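Reviews > Teleoperation > Hand Controllers

Steltow Wei Hand Controllers, Two Months In

I've been putting this review off since January, mostly because I kept changing my mind about the grips, and I wanted to give the Wei controllers a fair run on something harder than picking up blocks. We paid 2000 dollars for the pair, with the base station and one spare strap, and that's a lot of money for a small shop like ours at Trutdale. So please forgive me if I go on a bit!

Our work is clothes and closets. A person holds the two controllers, the robot follows along, and we save each run as a demonstration to train on later. It sounds simple until you've tried to get a jacket on a hanger and the hanger over a hook with somebody else's arms. Your own hands do so much small correcting that you never think about, and a controller either lets those little corrections through or it smooths them into mush.

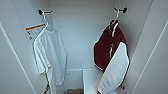 The Wei lets them through, and that's the main reason I'd recommend it. I can roll my wrist a few degrees to bring the curve of a hanger up over a hook, and the gripper rolls with me, without that rubbery delay I got so used to on our old Dodovetti set. The trigger is lovely too. It has a long, soft pull, so you can close on a collar gently (thin cotton is the real test) and then squeeze a little harder once you're happy with the hold.

My favorite thing, though, is the clutch. You press it with your thumb, the robot holds still, and you can bring your arms back to somewhere comfortable before carrying on. Hanging things means reaching up and in, and before we had a decent clutch I'd finish a morning with shoulders like concrete. Kamlesh Prajapati recorded 200 demonstrations with these over several sessions and only grumbled about the straps, and I have to say he's right about the straps. They loosen. You tighten them, you do a few runs, and they've loosened again.
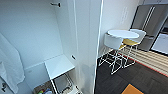 Tracking has been very good in open space and a bit less good when I turn my back to the base station, so think about where you'll stand before you screw the bracket to anything. I put ours up too low the first time and had to move it on a Tuesday evening with a flashlight in my teeth. Once it was up higher, the dropouts nearly went away.

Now the software. Recording is one button, deleting a bad run is one button, and they are right next to each other, which has cost me more good takes than I'd like to admit. The notes field is tiny as well. I like to write down what went wrong in a run, whether a sleeve caught or I came in at a poor angle, and there's just no room for it. Eino Manninen has gone back to keeping his in a paper notebook beside the keyboard.

Battery life is fine for a half day, and charging over lunch gets you through the rest. The grips suit medium and large hands; if yours are small, try to hold a pair before buying, as the clutch is a stretch.

Four stars from me. I'd buy them again, and I've already ordered better straps.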